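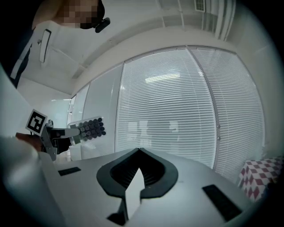

A marker on a hand-held gripper.

About Dirnell

Dirnell is an independent practice for industrial accident investigation and blast damage assessment. We determine the origin and cause of explosions, fires and chemical releases at warehouses, tank farms, grain terminals and port storage yards. Our reports are used by site operators, insurers, port authorities and courts.

The practice was founded by Myrto Theodorakopoulos, a chemical engineer, after several years in process safety at Tulden. She remains the technical director and signs every final report. Stępień, our partner laboratory, handles residue analysis and thermal stability testing.

What we do

Origin and cause. We map debris throw, glass breakage, crater geometry and structural deformation, then work back to the location and energy of the event. Where more than one explosion has occurred, each is treated as a separate source until the evidence links them.

Storage review. We compare what was declared on site with what was held, including quantities, separation distances and packaging. Oxidizers, calcium carbide and nitrocellulose make up most of this work.

Damage survey. Buildings, vehicles and containers are graded on a five-level scale. The standard survey radius is 600 meters from the point of origin and is extended to 2000 meters where window failure is reported beyond that line.

Records. Survey data is held in Flotar, our in-house case system. Each entry carries the surveyor's initials, the position and the method used. Entries are never overwritten – corrections are added as new lines.

How an assignment runs

A preliminary note is issued within 10 working days of site access. The full report follows within 90 days, unless the laboratory schedule or a legal hold requires longer. Drafts go to all instructing parties at the same time.

Site entry is made only after the fire service has released the area. We do not carry out rescue, cleanup or demolition, and we do not accept fees that depend on the findings.

Independence

Dirnell holds no shares in any storage, shipping or insurance business. Prior work for any party to a case is listed on the first page of the report.

Terms of engagement were last revised on 06/06/2020. Copies are available from the office on request.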